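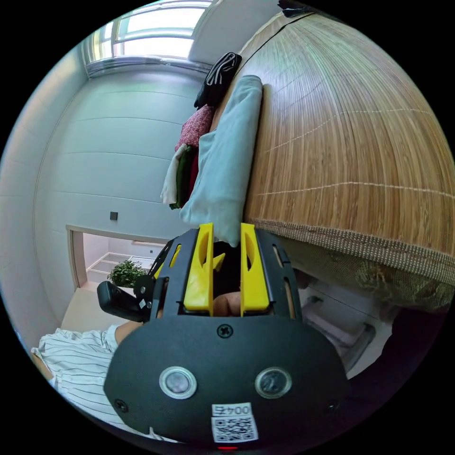 Automation changes a job before it replaces one. At Netero, linen folders now spend part of the shift working through a hand-held gripper. With two yellow fingers where a thumb and palm used to be, a folded blanket on a bed is a different task – slower, and harder on the wrist. Pay stayed tied to pieces folded until November.

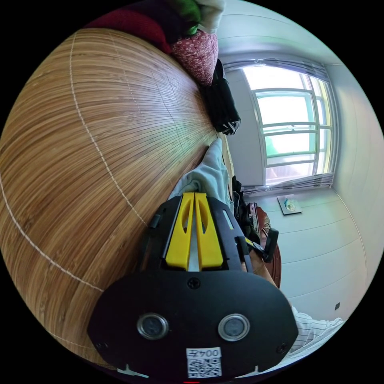 One reader of the draft handout objected that the wrist is the small part, and that what people mind is being timed on a tool they didn't choose. Keep both points for the discussion.

Before next class:

1. Read the Satska shift agreement, section 8.
2. Look at how clothing is handled at each step.

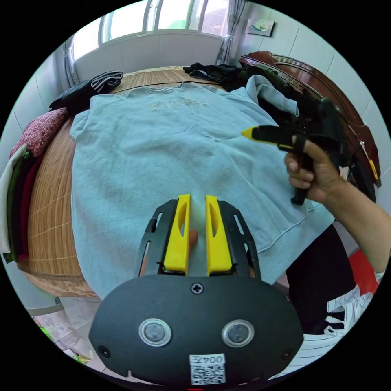
3. Write 100 words on who should set the pace.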